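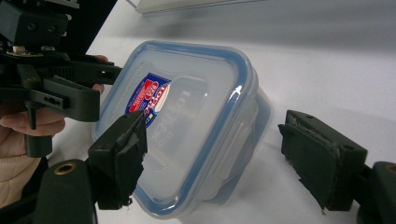

How often should the seal on a clip-lid food container be taken out and cleaned?
Every 20 washes for containers holding dry goods, and after every use for anything oily or fermented.

Kitchen stores: container lids and seals
Suryani Nugroho, Stivville shared kitchen

The stores count closed on Thursday at 1,885 items, of which 1,101 are containers, lids or loose seals. Lids are now logged separately from bases. A base without a matching lid goes to the lower rack and is not issued.

Most lid faults reported this quarter came down to the seal. A seal that has been pulled out and pushed back with a twist in it will still let the clips close, so the fault is not obvious at the counter. Check as follows before a container goes back on the shelf.

Run a fingertip along the full perimeter of the seal. It should sit at one height, corners included. Close the clips on opposite sides first, then the remaining pair. If the last clip needs noticeably more force than the others, open the lid and reseat the seal from the corners inward. Fill the container to a third with cold water, close it, and hold it upside down over the sink for 2 minutes. Any drip at a corner is a fail.

Seals come out with the blunt end of a teaspoon. Knives leave nicks and are no longer to be used for this. Wash in warm water with ordinary dish soap, rinse, and dry flat on a towel. Do not hang seals on the hooks by the door; they stretch.

Clips should be opened by lifting from the bottom edge. Whitening along the hinge line means the plastic is fatigued. Tag the lid and hand it to Ekkachai Kaewsai, who holds the spares.
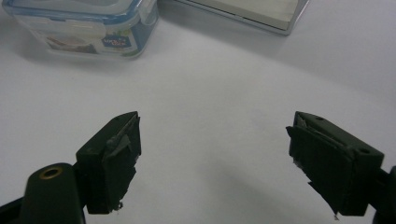
Clear container with blue-rimmed clip lid, product label on the front wall.

Paper labels should be removed before a container's first wash. Left on, they break up and leave pulp in the drain filter. Soak for the length of a normal wash-up, peel from one corner, and take off the remaining adhesive with cooking oil on a cloth. Wash again afterward.

Arif Jayasinghe is revising the shelf plan so that lids stand on edge by size. Until it is posted, stack them flat and keep the clips open. Storing lids closed on empty containers traps odor and keeps the seal under load.

Uzma Soomro has the log sheets. Enter the rack number, the fault, and your initials.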